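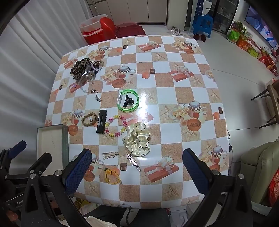 Clips, scrunchies and hair ties on the checkered cloth, blue pads on both fingers.

Thread: Hand-held gripper pair, pads and pivots after a lot of small stuff

pivotpoint
Okay, I've been promising a write-up on how I keep my pair of hand-held grippers going, and I finally have enough hours on them to say something useful. Two units, left hand and right hand, camera on each. I've been running them over hair accessories and it's the best workout I have ever given a gripper! Satin scrunchies, skinny braided ties, claw clips with teeth, chains that tangle if you breathe on them. Every kind of grip problem on one tabletop.

My log says 2294 closes on the current set of pads. I write it down at the end of each session on a card taped inside the case lid (low tech, works great).

Setup, in the order I do it:
Wipe the lens first, before your hands get grubby from anything else.
Pads off, look at the backs, pads on again. If a corner has started to lift I redo both fingers, never just the one.
Close the jaws empty and look straight down the gap. The pad faces should be parallel all the way up.
Work the trigger slowly and feel for a catch.
Then the pivot screws, quarter turn at most.

The pads are the blue textured ones from Rarnix. I tried smooth ones before that and they were fine on plastic and hopeless on satin.

linkage_lou
Love this. Question on the pivots though. How tight are you running them? I had mine snug and the jaws closed beautifully for a day, then one side started lagging the other. I backed it off and now there's slop at the tips. I can't find the happy place.

pivotpoint
Lou, you want them tight enough that you can't wiggle the finger side to side, and loose enough that the jaws fall open on their own with the trigger released. If it won't fall open, back off the side that's slower. I do the left linkage first, then match the right to it. Tiny moves! An eighth of a turn is a big change on these.

And put a drop of the removable thread locker on. I use the Correa one in the little bottle. Without it my screws walk out over a long session and the slop comes back.

brasstacks
I'm going to disagree on the thread locker. On a pivot you're turning under load all day, and sooner or later some of it creeps into the joint and gums it up. I took one apart in April that someone had been generous with and the pivot looked like it had jam in it. Thin nylon washer under the head, no locker, check it every morning. I've got 1122 cycles on mine that way and haven't touched a screw.

pivotpoint
Fair, and I've seen the jam too. But there's no room for a washer on mine without the head standing proud, and then the linkage rubs. Maybe yours is an older set of arms? What I do is put the locker on the threads with a toothpick, never on the shoulder, and leave it overnight with the jaws open. One drop does all the pivots on one gripper with some to spare.

brasstacks
Could be the arms. Mine are the Plinda print with the deeper counterbore. Still don't like glue near a bearing surface, but a toothpick is better than what that guy did.

Arlindo Pacheco
Long-time reader, I look after the grippers at the Jeddale workshop. Both of you are right as far as I'm concerned, we have some with washers and some with locker and the ones that stay good are the ones somebody checks.

What I'd like to hear more about is thin loops. We do fine on anything chunky. Give us a cord bracelet and it slides to one side and twists, and then the loop flops over and hides behind a jaw. Is that pads or is that hands?

pivotpoint
Arlindo, some of each, but check the pads before you blame anybody's hands. Thin cord is the thing that shows you a bad toe angle. If the pads meet at the bottom first, a scrunchie will never tell on you, it's so fat it fills the gap anyway. A cord sits right up at the tips, and if the tips are the last part to touch, you're holding it with almost nothing.

So my test piece is a brown braided one. Come in low, take one side of the loop up near the tips, lift it just off the table and stop.

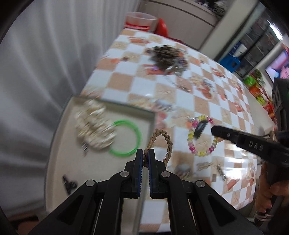 Then hold still and count to ten. If it creeps, the pads aren't meeting where you think they are. Take the one that looks worse, peel it, and put it back a hair higher with the ridges lined up with its partner. I was amazed how much difference lining up the ridges made - when they mesh, the cord gets a little groove to sit in, and when they're off by half a ridge it rolls like a pencil.

Do it on both grippers too. My right-hand one (DAS on the finger in white) always needs a bit more fuss than the left, no idea why.

linkage_lou
Trying the half ridge thing tonight. I never once looked at which way mine lined up!

brasstacks
Agree on the toe angle, that's a great tip. I'd shim behind the pad before I'd reposition it, though. A strip of tape under the top edge gets you there and you can pull it out again. Every time you peel a pad you lose stick.

pivotpoint
Tape is good for finding out. I wouldn't leave it in. Mine squished after 442 closes and I was back where I started, only with a gooey strip to scrape off. Fresh adhesive every time I peel, and isopropyl on the finger before it goes back.

Arlindo Pacheco
Did the count to ten on four of ours this morning. Two crept. On one of them the top pad edge had lifted and I couldn't see it until I put a flashlight behind the gap. Redid both sides and it holds the cord now. Very pleased.

How often do you change the pads outright?

pivotpoint
That's so good to hear! I don't go by a number, I go by the ridges. When the tops look shiny in the middle third they come off. My first set only made it 273, but that was my fault, I was dragging them along a metal barrette with teeth like a saw. Toothed claw clips are the other ones to watch. Come at the smooth back if you can.

Hair spray residue is a thing as well, if your accessories have been worn. Soapy water on the pads, rinse, let them air dry before they go anywhere near a chain.

brasstacks
Soapy water, yes. Please, no acetone on those blue ones. They go hard and you can hear them click.

linkage_lou
Update from last night: half a ridge off on the left gripper, more than that on the right. Fixed both. Braided cord holds, and a skinny elastic that I'd given up on holds too. Pivots still not perfect but the jaws drop open on their own, so I'm calling it close. Gonna order the Correa bottle and a bag of washers and try one on each hand, and you two can argue over the results.

brasstacks
Do it. Put the closes in the log for both.

Related threads
Trigger return spring too strong, tips bounce on closing
Rarnix pads, blue or gray?
Plinda arms: which counterbore do I have?
Lens wipes that don't leave streaks
Picking up fine chain without dragging the whole pile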